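Lesezeit: 3 Minuten

Prüfliste Aufnahmeplatz 2, Projekt Suvarard
Aufgabe: Cremefarbene Bällchen in den Dampfkorb legen
Geprüft von: Henrike Schwerdtfeger, Gegenprüfung: Iraklis Balaskas
Stand: Juni, Beginn 8:40 Uhr

1. Not-Aus an beiden Tischseiten — in Ordnung
Beide Taster lösen sauber aus, die Arme sacken nur wenig nach. Richtig gut geworden, seit Aarne die Bremsrampe angepasst hat!

2. Befestigung der Arme am Tisch — in Ordnung
Klemmen nachgezogen. Bitte nach jeweils 40 Durchgängen noch einmal von Hand prüfen.

3. Kabelführung — in Ordnung mit Hinweis
Am PiPER-Arm laufen die schwarzen Kabel in weiten Schlaufen. Vor dem Start den Arm einmal langsam durch den ganzen Arbeitsraum führen und schauen, ob irgendwo etwas hängen bleibt oder spannt.

4. Handgelenkkamera — in Ordnung
Halter sitzt fest, Bild kommt ohne Aussetzer an. Die Ansicht von schräg oben auf die Greiferspitzen ist eine Freude, man erkennt jede kleine Korrektur der Bedienerin.

5. Greifkraft — in Ordnung
Auf 12 Prozent begrenzt. Wer mehr braucht, spricht vorher mit Evdokia Sfakianakis und trägt den neuen Wert hier ein.

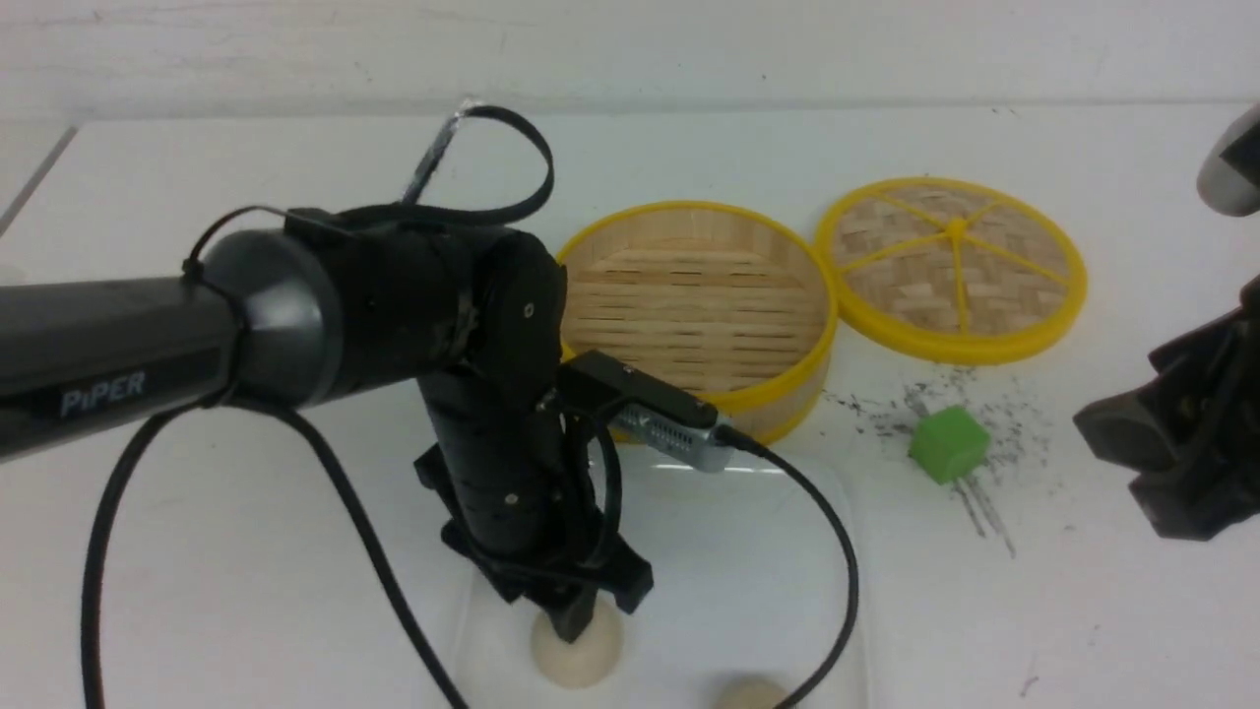
Darf man eine Episode behalten, in der das Bällchen herunterfällt?
Behalten ja, aber mit der Markierung »Fehlgriff«. Wenn die Bedienerin es danach selbst wieder aufnimmt, kommt zusätzlich »Korrektur« dazu, denn gerade solche Beispiele helfen dem Modell sehr.

6. Arbeitsfläche — Nacharbeit
Dunkle Krümel neben dem grünen Würfel, dazu ein paar graue Schlieren auf der weißen Platte. Vor der nächsten Serie feucht abwischen und trocknen lassen.

7. Ausgangslage der Gegenstände — in Ordnung
Schale, Korb und Deckel dürfen von Episode zu Episode gern etwas wandern. Bitte wirklich variieren! Die letzte Serie war an dieser Stelle viel zu brav.

8. Speicher und Zeitstempel — in Ordnung
Bisher 882 Episoden gesichert, über 70 davon mit Korrektur. Ein toller Bestand — Athina Margaritis zieht daraus die Stichprobe für die Sichtung.

Offen: Punkt 6, übernimmt Iraklis. Danach Freigabe für die Nachmittagsserie.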